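Courses > Robotics and Automation > Handouts
Home | Timetable | Reading | Contact

Visit to the Judham open day, 24 July 2022

Students should read these notes before the seminar led by Dr Irja Koivisto. The demonstration concerned household tasks performed with a pair of handheld grippers, one for each hand.
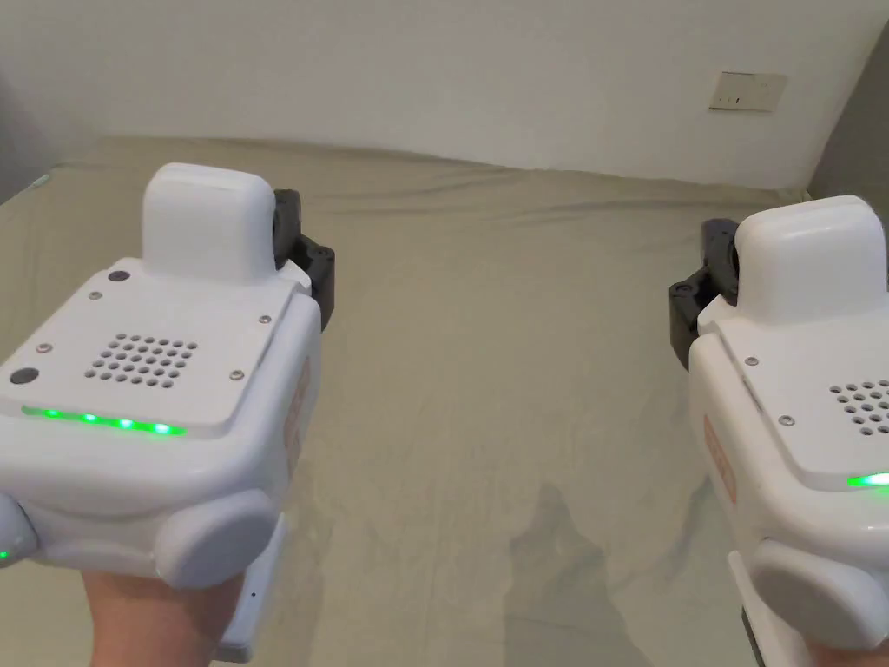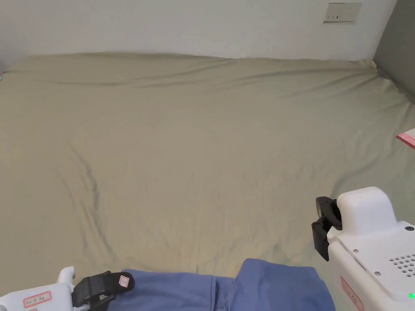

Soft materials remain difficult for automated systems — cloth changes shape whenever it is touched. Each student is to submit a report of 400 words to Kimutai Mrema.

Contact the department | Back to top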